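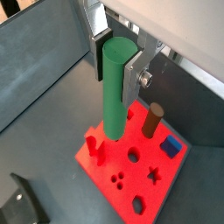
Shape board cell, gripper holding the green cylinder over the red foam board.

Pre-run inspection, shape board cell
Site: Plundeck, bench room
Date: 17th October
Question for this round: is the arm ready to try kitchen drawer and parts bin work?

1. Finger fasteners tight. PASS. Checked by hand with power off.
2. Black finger pad flat and clean. PASS.
3. Emergency stop cuts motion. PASS. Tested 2 times.
4. Board flat on cell floor. PASS. It is not clamped, so it can shift if a piece jams. Clamp requested in January, still open.
5. Grip force limit set. PASS with comment. The limit suits foam. It has not been checked for glass or thin plastic, so no dishes yet.
6. Loose pieces off the floor before start. FAIL. See comment below.

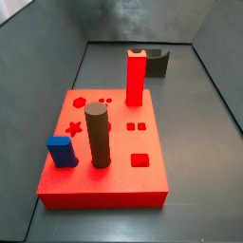
Nabila Sinaga

Item 6: one black curved piece was on the floor behind the board, next to the tall red column. Pick up anything off the board before the arm is enabled. The blue block also leans to the left. Reseat it by hand.

On the wider question, my answer is no for the kitchen and maybe for the bins. The log has 206 placements, and 9 needed a person to step in. Sorting bolts at Bumimwood could live with that - a drawer of knives could not. I want 3000 placements logged before anyone moves this arm out of its cell.

Recheck of item 6: Subbarao Suvarna
Clamp order: Divya Kaimal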